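Sink cell notebook: grasp state estimator, second pass

1 July 2018
Mackenzie Cormier

Goal for the day: decide whether the new Marnerus build gets to replace the old grasp-state node on the dish task. I went in expecting to say no. The release note claims it can tell "holding" from "touching" off finger current and wrist view alone, and I have read that sentence before, in April, attached to a build that reported a firm grip on its own left finger.

Config as left by Kennedy, except I put the planner timeout back to 500 ms. It had crept down to 300 and half the "planner failures" in the last log were just the timer. Please stop tuning that to make the cycle time look good.

Scene for the head camera segmentation check: pink plate, teal bowl stacked on it, sponge to the right of the sink, two little dishes in the back corner. 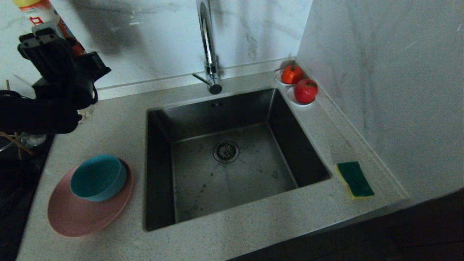 Head view, left arm parked high. Bowl on plate, sponge on the right.

Segmentation separates bowl from plate fine with this much color contrast. I wouldn't read anything into it. Give it two white plates and then we can talk. The fruit in the corner came back as "handle, 0.61" on one pass and nothing on the next, so the small-object threshold is still being decided by noise. The marble backsplash gave no false planes, which surprised me a little. The sink is the weak part, as always: depth inside the basin is mostly holes, and the infill step happily draws a smooth floor through them. The planner then trusts that floor to the millimeter. I have asked twice for a confidence mask to be passed along with it.

Next, wrist view with the bowl in the sink and the water on. Old node and new build ran side by side on the same stream, same clock. The old node flickers between held and lost whenever the stream of water crosses its region of interest. The new one stays on held. Could be better estimation, could be a longer filter window. I diffed the config: window went from 12 ticks to 29. So some of the improvement is simply waiting longer, and nobody wrote that down. At 29 ticks a real slip gets reported late enough that the bowl is already on the way down.

Also worth noting for whoever owns the contact model - it assumes bare fingers. With the white wrap on, the rim presses into something soft and the current curve has no clean knee. The fit still returns a number. It should return an error.

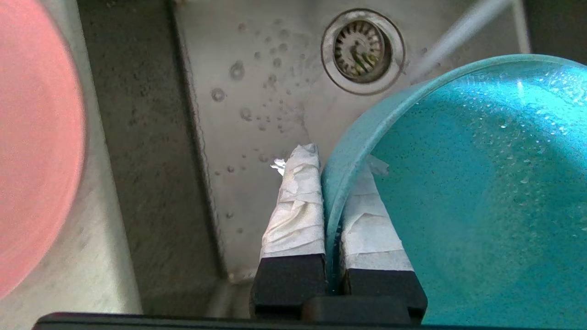
Sponge, both wrist streams

Wiping needs a hold that survives side load, so this is where I'd hoped to learn something. The estimator models the sponge as a box with one stiffness. Pinch it between the bare black fingers and it folds, the green side ends up bowed outward, and the box fit lands wherever it likes. Pose error against my hand-marked frames was worst in roll. Width was okay.

The planner takes the tool tip from that fit. If the tip is wrong by the thickness of a fold, the wipe path is either pushing on the basin or polishing air. I don't see how Lellix can list "deformable tools" as supported on the strength of this.
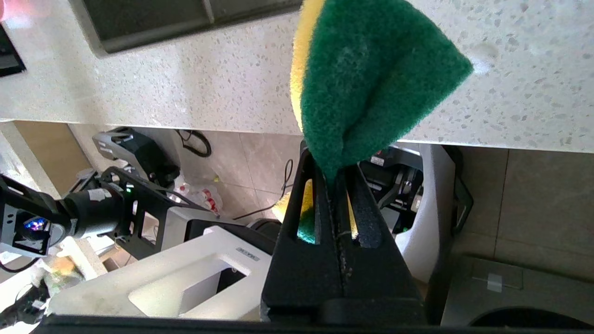 I tried clamping the fit to the part between the fingers and ignoring everything above. Cruder, and steadier. It throws away the actual scrubbing edge, so the tip has to come from a fixed offset, and that offset is only right for this sponge pinched this way. Keeping it behind a flag for now. Flag is off by default, leave it off.

Second thing, background. The wrist view takes in a lot of what is under and beside the counter, the other arm included, and the segmenter has no idea that any of it is off limits. Twice it grew the sponge mask into dark hardware behind it. A self-mask from the joint states would fix the arm part. Trurnura has one in their branch, but it expects the wrist to be near level, and ours gets rolled a long way over.
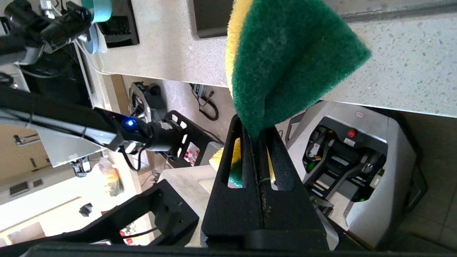

With the roll compensation forced on, the mask stopped leaking at steep tilt and started clipping the yellow foam instead. Different bug, same size. I think the extrinsics are stale. Frame 505 in the log is the clearest one to look at, the projected finger outline sits visibly to one side of the finger.

Verdict: not merging. Things I'd want first, in the order I care about them:

- window length back to 12, rerun, see what is left of the gain
- contact fit must be able to fail
- redo wrist extrinsics before anybody argues about masks again
- depth confidence passed to the planner

Left the old node as default and the new one logging in shadow mode. If the shadow log fills the disk again it gets turned off. Have not looked at the left wrist stream past the first few minutes, so don't quote me on it.

Recent entries
- Planner timeout and the failures that weren't
- April build: self-grasp reports
- Sink depth holes, infill on and off
- Trurnura self-mask, first try
- Wrist calibration checklist (old)

Last updated by M. Cormier, same evening, typo fixes only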